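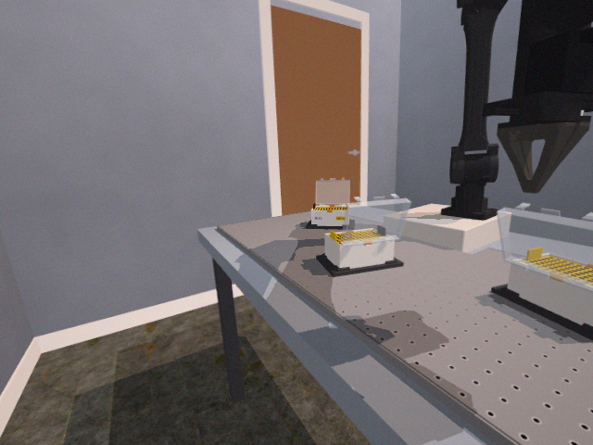 타공 상판 테이블과 흰색 피펫 팁 박스 (3D 렌더링)

플리소를 소개합니다

안녕하세요, 플리소(Fliso)에서 빵도 굽고 글도 쓰는 아시프 아완(Asif Awan)입니다. 소개 페이지를 새로 써야 한다는 얘기를 작년부터 들었는데 이제야 앉아서 씁니다. 반죽이 1차 발효에 들어간 사이에 쓰는 거라 중간에 말투가 좀 급해질 수도 있어요!

플리소는 발효빵을 굽고, 굽는 법을 가르치는 작은 회사입니다. 매장 하나, 그 뒤에 붙은 수업실 하나, 그리고 지하에 제가 제일 좋아하는 발효실이 있습니다. 동네 분들은 그냥 "골목 안 빵집"이라고 부르시는데, 저희도 택배 기사님께 그렇게 설명해요. 지도 앱이 자꾸 옆 건물 세탁소 쪽으로 안내하거든요.

시작은 와카스 잔주아(Waqas Janjua)와 저, 둘이었습니다. 와카스는 원래 식품 회사에서 품질 관리를 했고 저는 번역을 했어요. 둘 다 빵과는 먼 일을 하면서 주말마다 호밀 사워도우를 구워 서로에게 떠넘기던 사이였습니다. 그때 구운 빵은 지금 생각하면 참 시큼하고 납작했는데, 와카스는 아직도 그 시절 빵이 더 맛있었다고 우깁니다. (아닙니다.)

그러다 와카스가 시스베리(Sisberg)라는 작은 제분소를 알게 됐어요. 맷돌로 통밀과 호밀을 가는 곳인데, 첫 포대를 뜯었을 때 냄새가 정말 좋았습니다. 갓 깎은 풀 같기도 하고 볶은 견과 같기도 하고요. 그 밀가루로 구운 첫 빵을 반으로 갈라 놓고 둘이 부엌에 서서 버터도 없이 다 먹었습니다. 가게를 해 보자는 말은 그날 밤에 나왔고, 다음 날 아침에 둘 다 살짝 후회했고, 그래도 그해 7월에 문을 열었습니다. 7월이라니요. 오븐 앞에서 여름을 나는 게 어떤 건지 알았더라면 가을까지 기다렸을 겁니다.

어떤 빵을 굽나요

매일 굽는 빵은 통밀 사워도우, 씨앗을 넣은 호밀빵, 그리고 부드러운 우유 식빵입니다. 식빵은 처음에 와카스가 반대했어요. 사워도우집에 웬 식빵이냐고요. 그런데 아이 손을 잡고 오신 손님들이 딱딱한 껍질을 난처하게 바라보시는 걸 몇 주 보더니, 어느 날 자기가 먼저 레시피를 적어 왔더라고요. 지금은 식빵이 제일 먼저 떨어집니다.

저희 발효종 이름은 자이디(Zaidi)입니다. 손님들이 사람인 줄 알고 "자이디 씨는 오늘 안 나오셨어요?" 하고 물으시는데, 나와 있습니다. 지하에요. 겨울에는 느긋하고 장마철에는 성격이 급해져서, 물 온도를 매일 아침 다시 맞춥니다. 호밀 비율을 높이면 기운이 넘치고 흰 밀가루만 주면 순해져요. 저는 순한 쪽이 다루기 편한데 빵 맛은 아무래도 기운 넘칠 때가 낫습니다.

소금은 적게 쓰는 편이고, 반죽은 냉장에서 하룻밤 재웁니다. 그래서 당일 아침에 "오늘 큰 거 하나 더 구워 주실 수 있나요?" 하시면 정말 드리고 싶어도 못 드려요. 큰 빵은 이틀 전에만 말씀해 주세요.

수업 이야기

수업실은 원래 창고였습니다. 여기에 나무 작업대를 놓고 중고 오븐을 들이고, 환풍기를 두 번 갈았어요. (첫 번째 환풍기는 소리만 컸습니다.) 첫 수업에는 2명이 오셨습니다. 한 분은 와카스의 이모님이었으니 따지고 보면 손님은 한 분이었네요. 그분은 지금도 가끔 오셔서 본인이 1기 수료생이라고 새 수강생들에게 자랑을 하십니다.

지금까지 수업을 들으신 분은 모두 522명입니다. 와카스가 출석부를 전부 모아 두는 사람이라 이 숫자는 믿으셔도 돼요. 입문반에서는 발효종을 키우고 기본 반죽을 접는 법을 배웁니다. 손에 반죽이 잔뜩 붙는 날이니 반지는 집에 두고 오시는 게 좋아요. 심화반에서는 호밀을 많이 넣은 무거운 반죽과 칼집 넣기를 합니다. 칼집은 저도 아직 마음에 드는 날보다 안 드는 날이 많아서, 같이 연습한다고 생각하고 오시면 편합니다.

입문반을 마치신 분께는 자이디를 30그램씩 나눠 드립니다. 작은 유리병을 하나 가져오세요. 집에 데려가서 이름을 새로 지어 주시는 분이 많은데, 지금까지 제일 마음에 든 이름은 "과장님"이었습니다. 밥을 제때 안 드리면 바로 표가 난다고요.

좀햄과 함께

골목 입구의 커피집 좀햄(Jomham)과는 문을 열 때부터 가깝게 지냅니다. 저희 호밀빵을 얇게 썰어 토스트로 내고, 저희 수업이 있는 날에는 큰 보온병에 커피를 담아 보내 주세요. 그래서 수업실에는 커피 기계가 없습니다. 살까 하다가 그 커피가 더 맛있어서 그만뒀어요. 팔고 남은 식빵은 저녁에 동네 공부방으로 갑니다.

자주 받는 부탁 몇 가지

빵을 썰어 드릴 수 있습니다. 다만 막 나온 빵은 속이 뭉개져서 조금 식힌 다음에 썰어 드려요. 댁에서는 자른 면을 도마에 엎어 두시고, 이틀이 지나면 썰어서 얼리세요. 냉장실은 피해 주세요, 제발요! 빵이 금세 푸석해집니다.

글루텐이 없는 빵은 만들지 않습니다. 밀가루가 공기 중에 늘 날아다니는 곳이라 안전하다고 말씀드릴 수가 없어요. 견과류도 같은 작업대에서 다루니 알레르기가 있으시면 꼭 먼저 물어봐 주세요.

수업 문의는 매장에 들러서 해 주셔도 되고 전화로 하셔도 됩니다. 오전에는 둘 다 손이 반죽투성이라 전화를 잘 못 받으니 오후에 걸어 주세요. 와카스가 받으면 밀가루 얘기가 좀 길어질 수 있습니다.

타이머가 울려서 저는 반죽 접으러 내려갑니다. 매장에서 봬요!

아시프 드림
2018년 11월 21일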